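Have you ever played the game where you close your eyes and a friend tells you which way to walk? Left, left, no, the OTHER left! That's a bit like the job I've been doing at Kassa, the little lab where I work. We teach a robot hand to find things on a table, and this spring I got to help test a new way of teaching it. We named the project Rukach, which is really fun to shout.

Our hand has two black fingers and its own small camera, so it gets to look at whatever it's reaching for.

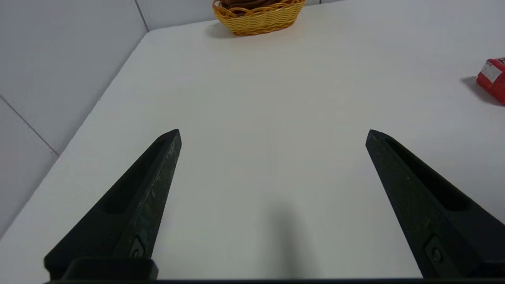
A robot doesn't start out knowing what a snack is, or a table, or even what "pick up" means. It has to see somebody do the job first. So we steer the hand ourselves, over and over, and the computer saves every move along with what the camera saw. Each try is called a *demonstration* (a big word for "watch me do it").

### The big question

Is it better to show the robot the same thing lots of times, or lots of different things a few times? I thought I knew the answer. I was so sure!

We made two teams of demonstrations. For Team Same, everything stayed in the same spots every single time. For Team Mixed, we moved things before each try. The chocolates might be tilted one way, then another, and the coffee capsule might be closer or farther off. Both teams got 22 demonstrations, to keep it fair.
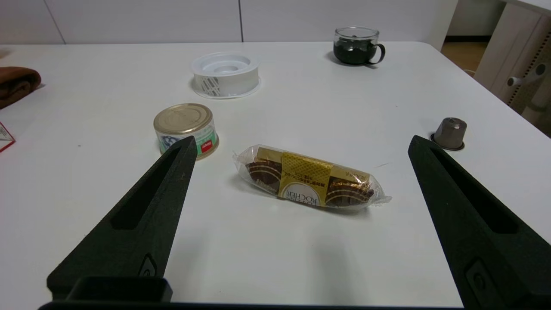 **Why not just tell the robot where everything is?**

Things move! If you gave it a list of spots and then someone nudged the can, the list would be wrong. A robot that looks for itself can cope with a nudge.

### Test day

Then came the part I love, when we let go of the controls and the robot tries by itself. We put things in places it had never seen and asked it to pick up the chocolates. Each team got 12 tries.

Team Same got it right 2 times. Team Mixed got it right 8 times! I had guessed Team Same would win (more practice at one thing, right?), so I had to buy everybody juice.

We think Team Same had learned a *place*. It kept heading for where the chocolates used to be and pinching the air. Team Mixed had to keep looking, so it learned more about the chocolates themselves.
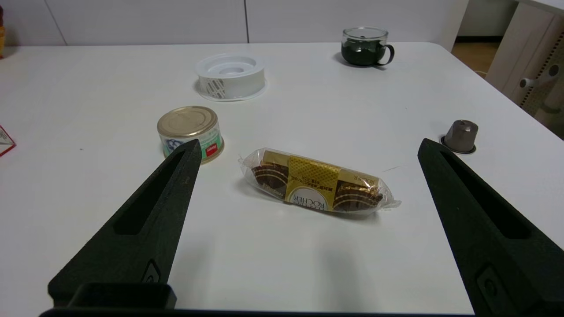

*Chocolates in the middle, with a can, a spool, a mug and a coffee capsule for company.*

### Try it at home

Put a spoon on a table and practice grabbing it with your eyes shut until you're great at it. Now ask somebody to move the spoon a little and try again. You've just been Team Same!

Next we're taking the test to our friends at Gandero, over in Ketmont, whose table is a different color. I've made a new guess about who'll win, and I'm not telling anyone until the juice is paid for.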